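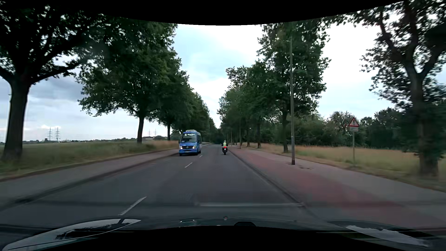

The Damville road on the tree side, number 20 coming the other way.

4 min read
61 shares | 2 comments

Okay, Sunday walk-and-ride check of the Damville road, same sheet as last time, my comments after each line. I did the whole stretch on foot first and then rode it back (slowly, with a clipboard in my backpack, which I don't recommend). Marks are OK, WATCH or FIX.

1. Road surface: OK
Nice dark asphalt, still in good shape on the straight. I scuffed at a few spots with my boot and nothing came up. The edges are a bit lighter than the middle but they felt just as solid.

2. Cross strip in the right lane: WATCH
There's a thin pale strip running across the lane almost to the curb. I barely felt it at riding speed, but I'd like to go over it again on skinny tires before I call it fine. If anybody has a road bike and a free evening, please tell me what it feels like!

3. Center line: OK
Dashes are white and easy to pick out. I'd still love a solid line where the trees close in, but that's my opinion and there's no box for it.

4. Sidewalk and curb: OK
Paved the whole way on the field side. One slab rocks a little near the Babaei gate, same one as last time, no worse. The curb line is dark and against dark asphalt it kind of disappears at dusk, so mind your ankles.

5. Grass and verges: WATCH
Greener near the walk, more like straw farther on. It'll need cutting before the end of June or the low signs are going to vanish again. Dry stuff by the road also makes me nervous about cigarette butts (I picked up a handful, yuck).

6. Trees and overhead clearance: FIX
Okay, this is my big one. It's a gorgeous road, all those tall leafy trees, and I would be heartbroken if someone came through and butchered them. But the branches at the far end need a light trim. The minibus has that unit up on the roof and I heard twigs scraping when one went under. I sent this to Flarkell with the location, request number 3303, no answer yet.

7. Light and visibility: WATCH
The far end gets dark under the leaves even in the middle of the day. Headlights on, please, everybody. The blue Mercedes minibus had both of its on and I spotted it way before I could read the 20 on the sign. Same goes for the motorcyclist going away from me in the yellow-green vest. That vest plus a red tail light, you just can't miss it. I went home and ordered a vest.

8. Passing room: OK
Two lanes, one each way, and enough space if people stay in their own. The motorcycle was well over to the right in its lane, lovely. No shoulder to speak of, so if you're on a bicycle hold your line and don't hug the curb.

9. Drains: not checked
I ran out of time and also out of water. The last 600 feet toward Cleludum are still to do as well.

Overall a pass with one fix. I'll go back once the trim is done and update number 6, and I'll do the drains then too.

2 comments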